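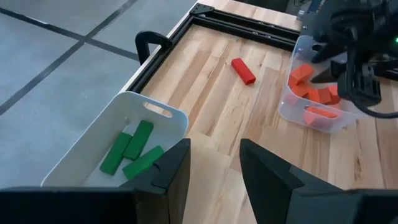
Bench notebook, robotics club, October 2023

Block sort, both arms. This is the task for the Barbu round and we have until the March meet to get it reliable, so from now on each session gets a proper entry in here and not a line on the whiteboard. Target is every block in a bin of its own colour with no hands on the table once the run starts. We use a white bin and a clear bin for the basic layout, green blocks in one and the reddish ones in the other. The lone red block out on the bare wood between the bins is the kind of placement I want more of in the practice set. It sits on a diagonal, so the wrist has to rotate before the fingers close, and either arm could be asked to go for it. Practising only with blocks squared up to the table edge taught us very little last term.

Wrist camera notes. The fingers take up a fair bit of the bottom of the view. Anything near the left finger can end up partly hidden behind it, and a green block in the bin did exactly that. Teun Aerts wants to mask the fingers out of the image before the colour step. I would sooner leave them in for now and fix the threshold first. The orange-red paint and the red paint are close enough under the room lights that the colour script (Nelelska, the second rewrite) flips between them. For the basic layout it doesn't matter. For the mixed layout it will.

Script settings as left:
Approach height 123 mm above table
Final descent 40 mm, slow
Grip close delay 11 ticks
Retry limit 1, then skip and log

The approach height was 101 mm before. Raised it for clearance over the bin walls. It costs a bit of time on every pick but I'm not worried about time yet.

Mixed layout. Small cubes and longer blocks together, extra bin, pieces left loose on the table. The head camera is the better one for this. From the wrist you lose track of which bin is which as soon as the arm swings, and from up top you get both arms and all the bins at once. 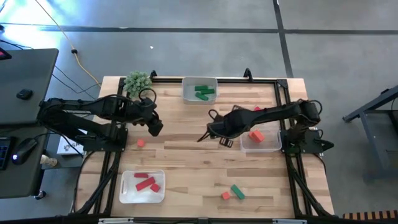 Photo: Findard Robotics Club, head camera

Problem one with the mixed layout is neighbours. An orange cube with a green block almost touching it, down near the front of the table, leaves very little room for a finger to get in between. The planner currently picks whichever block it scores highest and ignores what's beside it. Teun's suggestion is to add a penalty for anything within a finger width. I've put that on the list under his name.

Problem two is the middle. With the grippers facing each other across the gap there is only a short stretch of wood between the tips, and both arms think they own it. For now the rule is left arm has priority and the right arm waits behind the centre line until it gets the clear signal. Crude, but easy to check in the log. A proper shared zone can come after the colour fix.

Problem three is bins. The script has bin positions typed in by hand, so if a bin gets nudged the drop point is wrong and you don't find out until the block lands. Inent tags on the bins would sort this out. Need to ask whether the rules allow markers on the bins or only on the table frame.

Housekeeping. Check both clamps on the far rail before powering up. Keep the cable loops over the arm joints free before any run that uses full reach. Mouse and keyboard stay on the side desk, off the sorting table.

To do:
Colour threshold, red against orange, same lights as the meet if we can find out what they are
Neighbour penalty (Teun)
Email about markers
Move the bin positions out of the main script into their own file
Repeat the basic layout with the approach at 123 and write down every skip

Next entry starts with the skip log.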